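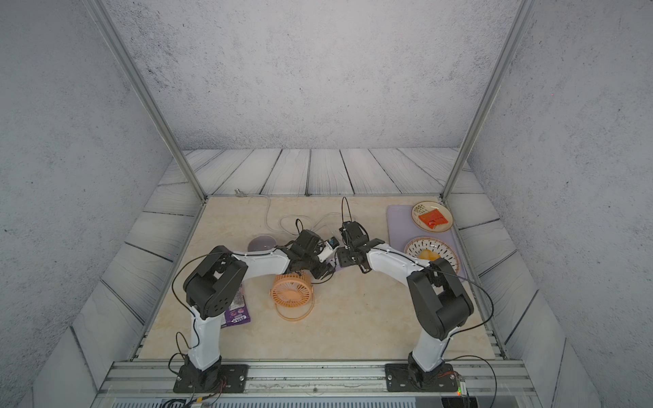 2 min read

Ask the engineer who runs the home tasks bench at Trultis when a machine will clear her kitchen table, and she doesn't give a year.

"I get asked at every family dinner," she said. "I say it depends on what you left on the table."

Trultis is a small company in Vukeswood that works on two-armed machines for homes and small shops. She has been there since June of last year. Before that she spent 12 years at Groment, where she set up packing lines. The work was simpler in one way, she said. On a packing line the same box arrives in the same place all day, and if it doesn't, somebody stops the belt and fixes it.

"At home there is no belt. You have a plate, and next to it a bag of chips, and next to that a cord. Each of those wants a different grip. People don't notice they're doing it."

I asked her which chores are closest. She named wiping a flat surface, moving dishes from one spot to another, and putting things in a bin. Folding clothes she put further off. Cooking she would not discuss, except to say that stirring a pot is easy and knowing when to stop is hard.

Her group keeps a running list of 67 small jobs taken from ordinary kitchens and stockrooms. By her count the machine does 17 of them well enough that she would leave it alone in the room. The rest need a person nearby. "Well enough" means it can be slow. She said a job that takes her a few seconds can take the arms 2 minutes, and she doesn't mind that if the result is right.

Most of what goes wrong is dull. A grip is slightly off, or a soft package folds when it should slide. Clear plastic is a steady problem for the cameras, and so is anything shiny. Cords are worse, she said, because they change shape as soon as you touch them. 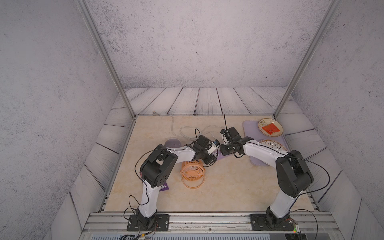
Two hands matter more than most buyers expect. Shops that call Trultis usually ask for one arm, to save money, and she spends a good part of the first call talking them out of it. One arm can pick and place. It has trouble opening a packet, taking a cap off or turning something over. Even a thing as small as the white piece with the blue tip, held in the left gripper over all that clutter, is easier to deal with when a second gripper is close by. "Try buttering toast with one hand behind your back," she said. "You can do it. You won't like it."

Shop floors may get there before kitchens do. A store called Kariuki has talked with her group about restocking low shelves after closing. The aisles are wide, the packages repeat, and the staff would be glad to hand the job over. The sticking point is price tags, which come loose and end up in the wrong place.

She does not think the machines will replace the evening crew. She thinks they'll take the two or three jobs that the crew argues about.

As for her own house, she has a dishwasher and a vacuum that gets stuck under the couch.

"I still pick it up and turn it around," she said. "Every night."

20 Nov 2018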